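# [공용 충전] Stevbridge 공동주택 지하 주차장 완속 충전기 요금 체계 개편안 의견 수렴

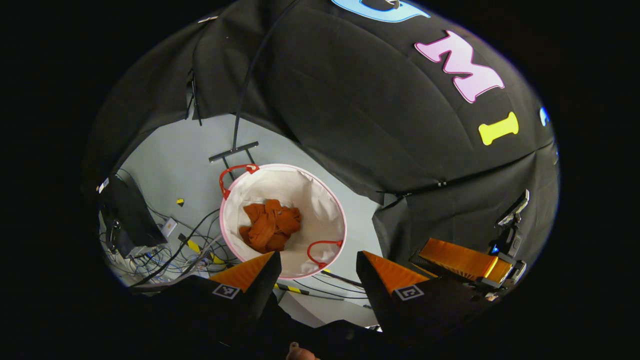 *분홍색 테두리의 흰색 원형 바구니와 주황빛 천*

---

**관리지원_01** (게시판 운영)

입주민 여러분께 안내드립니다. 현재 지하 2층 주차장에 설치된 완속 충전기 17기는 Idumine에서 위탁 운영하고 있으며, 위탁 계약의 갱신 시기가 도래함에 따라 요금 체계 개편안을 공개하고 의견을 수렴하고자 합니다.

개편안의 주요 내용은 다음과 같습니다.

1. 현행 단일 요금제를 폐지하고 심야, 주간, 저녁의 시간대별 요금제를 도입합니다.
2. 충전 완료 후 일정 시간이 지나도록 차량을 이동하지 않는 경우 점유 수수료를 부과합니다.
3. 회원 인증 방식을 기존 카드에서 Dadero 앱으로 일원화합니다.

의견은 본 게시글의 댓글로 제출하여 주시기 바랍니다. 접수된 의견은 입주자대표회의 안건 자료에 첨부됩니다. 방문 상담은 수요일 오후 2시부터 관리사무소에서 진행합니다.

---

**전기차3년차**

개편안의 취지에는 동의합니다. 다만 제2항의 점유 수수료와 관련하여 확인이 필요한 사항이 있습니다. 퇴근 후 저녁에 충전을 시작하면 완료 시각은 대체로 새벽입니다. 새벽에 차량을 이동하도록 요구하는 것은 현실적으로 어려우므로, 심야 시간대에는 수수료 산정을 유예하는 조항이 명시되어야 한다고 봅니다.

---

**B동_장기거주**

위 의견에 이견이 있습니다. 심야 유예를 인정하면 점유 문제는 개선되지 않습니다. 저녁 9시 이후 지하 2층에 내려가 보시면 빈 충전 구역을 찾기가 어렵습니다. 충전이 끝난 차량이 아침까지 자리를 지키는 것이 현재 민원의 대부분이라고 알고 있습니다. 수수료는 시간대와 관계없이 동일하게 적용하는 것이 형평에 부합합니다.

---

**전기차3년차**

> 수수료는 시간대와 관계없이 동일하게 적용하는 것이 형평에 부합합니다.

점유 문제의 심각성을 부정하는 것은 아닙니다. 그러나 제1항에서 심야 요금을 낮게 책정하여 심야 충전을 유도하면서, 제2항에서 심야 점유에 수수료를 부과하는 것은 서로 충돌합니다. 두 조항의 목적을 먼저 정리한 뒤에 세부 기준을 논의하는 것이 순서라고 판단됩니다.

---

**kw_meter**

예약 충전 기능을 이용하면 충전 시작 시각을 늦출 수 있으므로 완료 시각도 출근 시간 무렵으로 조정이 가능합니다. 다만 현재 설치된 기기에서 예약 기능이 정상적으로 지원되는지는 확인하지 못하였습니다. 제 차량의 경우 차량 측 예약을 설정하면 충전기가 대기 상태를 오류로 인식하여 인증이 해제된 사례가 두 차례 있었습니다. 운영사의 공식 답변을 요청드립니다.

---

**내연기관세대**

전기차를 보유하지 않은 세대의 입장에서 의견을 제출합니다. 충전 구역의 공용 조명과 기본요금 일부가 공용 관리비에 포함되어 있다는 설명을 지난 회의에서 들었습니다. 해당 금액이 얼마인지 공개된 자료를 찾을 수 없었습니다. 요금 개편에 앞서 충전 설비 관련 비용을 분리하여 고지하여 주실 것을 요청합니다.

---

**관리지원_01** (게시판 운영)

문의하신 사항에 대하여 답변드립니다.

**공용 관리비 관련:** 충전기 전력은 별도 계량기로 측정하여 운영사에 전액 청구하고 있습니다. 관리비에 포함되는 항목은 충전 구역의 조명과 소방 점검 비용이며, 직전 달 기준 세대당 730원입니다. 다음 달 고지서부터 별도 항목으로 표기하겠습니다.

**예약 충전 관련:** 운영사에 질의한 결과, 기기 소프트웨어 갱신 이후 차량 측 예약을 지원할 예정이라는 회신을 받았습니다. 갱신 일정은 3월로 안내받았으나 확정된 사항은 아닙니다.

---

**B동_장기거주**

세대당 금액을 공개하여 주셔서 감사합니다. 추가로, 타 단지 사례를 검토하셨는지 문의드립니다. 인근 Kwofie 단지에서는 충전 완료 후 60분의 유예를 두고 이후부터 수수료를 부과하는 것으로 알고 있습니다.

---

**지하2층이용자**

Kwofie 단지에 거주하는 가족이 있어 보충하여 말씀드립니다. 60분 유예는 주간에만 적용되며, 자정부터 오전 6시까지는 수수료를 산정하지 않습니다. 따라서 해당 사례는 심야 유예를 반대하는 근거로 보기 어렵습니다.

---

**B동_장기거주**

야간 기준은 제가 파악하지 못한 내용입니다. 해당 부분은 정정합니다. 그렇더라도 단지별로 충전기 수와 전기차 등록 대수의 비율이 다르므로 동일한 기준을 그대로 적용할 수는 없다고 생각합니다. 우리 단지의 등록 대수도 함께 공개되어야 비교가 가능합니다.

---

**카드사용희망**

제3항에 대한 의견이 없어 별도로 남깁니다. 앱 인증으로 일원화하는 방안에 반대합니다. 지하 2층의 일부 구역은 통신 상태가 불안정하여 앱 실행이 지연되며, 스마트폰 이용이 익숙하지 않은 입주민도 계십니다. 최소한 기존 카드를 병행하여 사용할 수 있도록 하여 주시기 바랍니다.

---

**kw_meter**

카드 병행에 찬성합니다. 특히 18번 기둥 안쪽 구역에서는 앱 인증이 완료되기까지 여러 차례 재시도가 필요하였습니다. 통신 중계기 보강이 선행되지 않으면 앱 전용 전환은 이르다고 봅니다.

---

**전기차3년차**

카드 병행에 대해서는 저도 같은 의견입니다. 수수료 조항은 제 입장을 수정하여, 자정부터 오전 6시까지만 유예하고 그 외 시간에는 B동_장기거주 님의 의견대로 동일하게 적용하는 안을 제출합니다.

---

**내연기관세대**

심야 유예 여부에 대해서는 별도 의견이 없습니다. 다만 점유 수수료 수입이 운영사에 귀속되는지, 단지의 잡수입으로 처리되는지 개편안에 기재되어 있지 않습니다. 계약서에 귀속 주체를 명시하여 주시기 바랍니다.

---

**관리지원_01** (게시판 운영)

제출하신 의견 가운데 심야 유예 시간, 카드 인증 병행, 수수료 수입의 귀속 주체를 개별 검토 항목으로 등록하였습니다. 전기차 등록 대수는 차량 등록 자료를 정비한 후 본 게시글에 추가하겠습니다. 18번 기둥 주변의 통신 상태는 시설팀에 점검을 요청하였습니다.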